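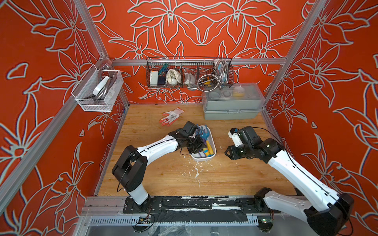
Zelle 2, linker Greifer an der blauen Handharke, Ablageschale mittig

Ticket: Vorführzelle 2, linker Arm bricht Greifvorgang ab
Melder: Standbetreuung Brorberg
Bearbeiter: Lorne Gosselin
Komponente: Greifplanung / Kraftschwelle
Priorität: hoch (Tag der offenen Tür am Samstag)
Status: gelöst, ein Folgepunkt offen

Fehlerbild

Die Zelle soll den Besuchern das Sortieren von Gartenhandgeräten vorführen. Beide Arme greifen Werkzeuge vom Tisch und legen sie in die weiße Schale, danach wird die Schale wieder geleert. Im Probelauf am Vormittag brach der linke Arm wiederholt beim Schließen des Greifers ab. Meldung auf der Bedienoberfläche:

GRIP_TIMEOUT links, Code 107, Zustand HOLD

Der rechte Arm bleibt nach der Meldung in Warteposition, da die Ablaufsteuerung Skonura beide Arme gemeinsam anhält. Quittieren ist möglich, der Fehler kommt aber nach wenigen Zyklen wieder. Betroffen sind vor allem die blauen Geräte mit gelbem Griff. Bei den übrigen Griffen tritt der Abbruch nur vereinzelt auf.

Umgebung

Steuerung: Skonura, Stand November
Greifplanung: Katona, Standardprofil "Handgeräte"
Zykluszeitlimit Greifer: 600 ms
Kraftschwelle "Objekt gehalten": 50 Prozent
Arbeitsfläche: Holz, helle Maserung, Beleuchtung wie im Werk Orthorpe

Verlauf

08:40 Meldung aufgenommen. Zelle in HOLD vorgefunden, Protokoll gesichert. Kein Nothalt, keine Übertemperatur, Spannungsversorgung beider Arme unauffällig.

08:55 Neustart der Ablaufsteuerung. Erster Durchlauf ohne Befund, Abbruch im dritten. Ein Initialisierungsfehler scheidet damit aus.

09:10 Kabelführung am linken Arm geprüft, Stecker am Handgelenk gezogen und neu gesteckt. Keine Änderung. Bewegung des Arms über den vollen Bereich im Handbetrieb gefahren, Kabel läuft frei.

09:30 Greifer links im Handbetrieb ohne Objekt geöffnet und geschlossen. Schließzeit konstant und deutlich unter dem Limit. Mechanik damit vorerst in Ordnung.

09:45 Derselbe Test mit gelbem Griff zwischen den Fingern. Schließzeit jetzt stark schwankend. Im Protokoll steigt der Motorstrom an, fällt kurz ab und steigt erneut. Vermutung: Die Finger setzen schräg auf dem Griff auf, der Griff dreht sich weg, die Schwelle wird erst nach dem Nachrutschen erreicht. Dann ist das Zeitlimit bereits überschritten.

10:05 Rücksprache mit der Standbetreuung. Das Profil "Handgeräte" wurde vom Aufbau in Orthorpe unverändert übernommen. Dort lagen die Geräte in einer festen Ausrichtung. Für den Besuchertag sollen sie frei auf dem Tisch liegen, auch übereinander in der Schale.

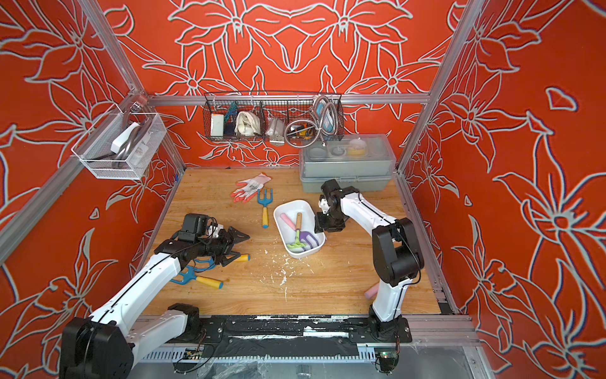 10:20 Greifpunkte in Katona ausgelesen. Das Profil setzt den Greifpunkt in die Mitte des erkannten Umrisses. Bei den kurzen Geräten liegt dieser Punkt am Übergang vom Griff zum Vorderteil, also genau dort, wo sich der Querschnitt ändert. Das passt zum Stromverlauf von 09:45.

10:40 Greifpunkt für kurze Geräte in Richtung Griffende verschoben, Anfahrwinkel an die Längsachse gekoppelt. Kraftschwelle nicht verändert. Zeitlimit ebenfalls nicht verändert, eine Verlängerung hätte die Meldung nur unterdrückt.

10:50 Testreihe gestartet, zunächst nur linker Arm. Ausrichtung der Geräte von Hand variiert.

11:35 Testreihe beendet, kein Abbruch mit Code 107. Zwei Greifversuche wurden von der Planung selbst verworfen und neu angesetzt (Geräte lagen zu dicht aneinander). Verhalten wie vorgesehen.

11:50 Beide Arme im gemeinsamen Ablauf. Dauerlauf bis 14:15, insgesamt rund 235 Zyklen, kein HOLD.

14:30 Profil gespeichert als "Handgeräte_frei", beim Start von Zelle 2 fest zugeordnet. Altes Profil bleibt erhalten und ist für die Vorführung gesperrt.

Ursache

Greifpunktberechnung im Standardprofil für frei liegende, kurze Geräte ungeeignet. Kein Defekt an Greifer, Kabel oder Antrieb.

Hinweise für die Standbetreuung

Vor jeder Vorführung den Profilnamen in der Kopfzeile der Bedienoberfläche kontrollieren. Steht dort "Handgeräte" ohne Zusatz, Zelle nicht starten.

Weiße Krümel und Späne auf der Arbeitsfläche zwischen den Vorführungen abfegen, nur im Zustand STOP. Auf die Greifplanung hatten sie im Test keinen Einfluss.

Geräte, die außerhalb der Reichweite landen, bei stehender Zelle zurücklegen. Besucher greifen nicht in die Zelle, auch nicht im Zustand HOLD. Die Arme stehen dann unter Strom und laufen nach dem Quittieren ohne Verzögerung weiter.

Tritt Code 107 erneut auf: einmal quittieren. Beim zweiten Mal Protokoll sichern, Vorführung auf Zelle 1 verlegen, Ticket wieder öffnen.

Offen

Die Rückmeldung an die Katona-Entwicklung ist verfasst, Antwort steht aus. Gewünscht wird eine Warnung, sobald der Greifpunkt auf eine Querschnittsänderung fällt. Bis dahin gilt das angepasste Profil nur für Zelle 2. Zelle 1 fährt einen anderen Ablauf und wurde nicht geprüft.

Nachtrag Samstag, 16:45

Vorführbetrieb ohne Code 107. Ein HOLD am frühen Nachmittag, ausgelöst durch die Stopptaste am Bedienpult. Protokoll angehängt, kein Handlungsbedarf.
L. Gosselin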